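The bin came from the Salazar cannery when it closed. Esperanza Aranda's father paid 11 dollars for it and carried it home on his shoulder, and for years it held potatoes. After he died she put it on the long table in the back room and kept the blocks in it.

The blocks were older than the bin. They were part of a game called Kisodis that her grandfather had brought with him, and there had once been a board and a sheet of rules. Both were lost before she was born. Her family played it anyway. You tipped the blocks in, looked at how they fell, and said what kind of year it would be. Green was for staying and red was for going. Her mother said a red block near the front wall meant a letter. Her uncle said it meant money, and he was wrong every time.

Esperanza did not believe in it. She worked at the water office in Medent, where she answered for 343 meters on the north side, and she liked things that could be read off a dial. But she tipped the blocks in every September, after supper, and then she left them alone until morning.

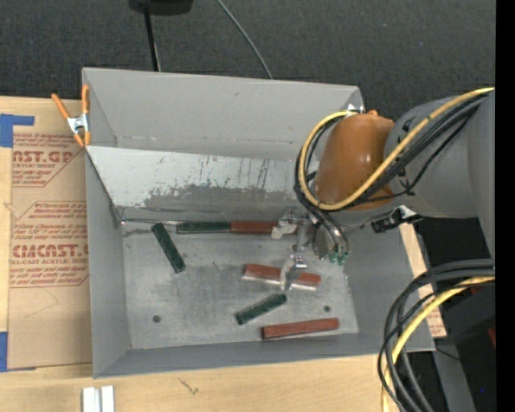
Green and red in the old bin.

Her brother called while she was still standing there.

"Well?" he said.

"There's a red one down by the front."

"A letter, then."

"Or money."

He laughed. He had moved to Kukus in 2000 and had not been back much – twice for funerals, once for a truck. She could hear a television behind him.

"What about the green?" he said.

"One's off by itself on the left. One's up against the slanted part at the back, end to end with a red."

"Touching?"

She bent down and checked. "Touching."

He didn't say anything for a bit. When they were children, that had been the one they argued over. Their mother said it meant somebody would come home. Their father said it meant somebody would go and take another person along.

"Which way do you read it?" he asked.

"I don't read it. I just tip them in."

"The bus is still 401?"

"Still 401," she said. "It gets in at noon now."

She hung up, turned off the kitchen light and went to see if there were clean sheets for the small bed.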